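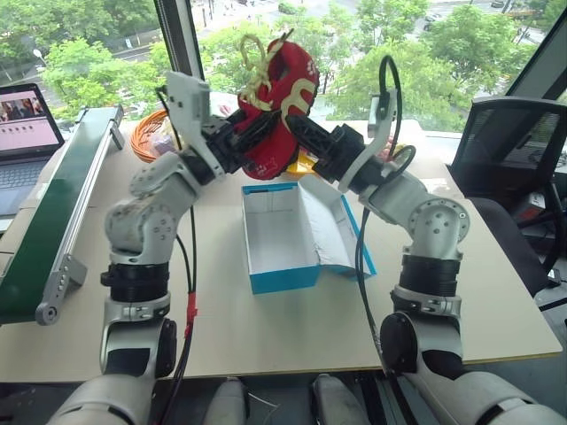

Two-arm packing cell: left gripper drifts after warm-up, drops soft parts at handover

We run a bench cell with two arms mounted side by side at the front edge of the table, a long belt on the left and an open carton in the middle. The job is small padded fabric pieces. Both grippers hold the piece over the carton and let go on a common signal. Controller is a Westel, grippers are the Gandano parallel type with the long black jaws.

From a cold start everything is fine. After around 90 minutes the left gripper starts closing late and slightly off to the outside. The right one still closes where it should, so the piece gets dragged to the right and sometimes slips out of the left jaws before release. If I power down over lunch the problem goes away and comes back mid-afternoon.

Already done:
- Re-homed both arms, no change
- Swapped the finger pads left to right, fault stayed on the left
- Raised grip force from 50 to 65 percent, which only creased the fabric
- Checked the mounting plate screws at the wrist, all tight

No fault codes in the log. Is this thermal drift in the elbow joint or should I be looking at the gripper?

---

Reply 1

Had the same thing on a Trodwood cell. Recalibrate when it's warm. Run it for an hour with no product, then do the zero routine. Ours has been ok since then. Also turn the force back down, 65 is too much for cloth.

---

Reply 2 (marked as accepted)

You have two symptoms and they may have separate causes. Late closing is a gripper or signal problem. Position error to the outside is an arm problem, or a cable pulling on the arm. I would split them before recalibrating anything.

Late closing first. Park both arms clear of the table with nothing in the jaws. Once the cell is warm, cycle the grippers 50 times from the manual page and log the time from command to closed for each side. If the left is slower with the arm parked, swap the gripper cables at the wrist and repeat. Power off before unplugging. If the delay moves to the right arm, it's the cable or whatever is upstream of it. If it stays on the left, it's the gripper, and on that type I'd look at dried grease on the jaw slide.

If both sides log the same time with the arms parked, move the left arm to the handover pose and log again. A delay that shows up only in that pose points at a connector being pulled. Look at any inline connector partway down the arm. They sit well when the arm is folded and get loaded when the wrist turns in. There should be enough slack for the whole wrist travel, and the tie should be on the link, never on the moving side of the joint collar.

Position error next. Put a dial indicator on the table against the left mounting plate and send the arm to the same point 5 times cold and 5 times warm. Approach from the same side every time. Spread tells you about backlash, the shift between the two groups tells you about heat. On our arms, up to 0.3 mm of shift at the wrist is normal and soft product won't notice it. If you see 2 mm, check the elbow cover screws and then the joint encoder coupling, in that order.

Don't do the warm zero from Reply 1 yet. It hides a loose coupling very well and then you are out of position every morning.

Put the force back to 50.

---

Comment from the original poster

Delay was the inline connector on the left arm. One pin was pushed back and opened up when the wrist turned in. Crimped a new pin, moved the tie. Warm shift measures 0.2 mm so I left the elbow alone.

---

Reply 3

What belt is that? We have a Pálfi and the end roller bracket fouls the left shoulder if the arm parks low. Worth checking your park pose while you're in there.

Contact | Terms of use | Copyright the site and its contributors | Back to top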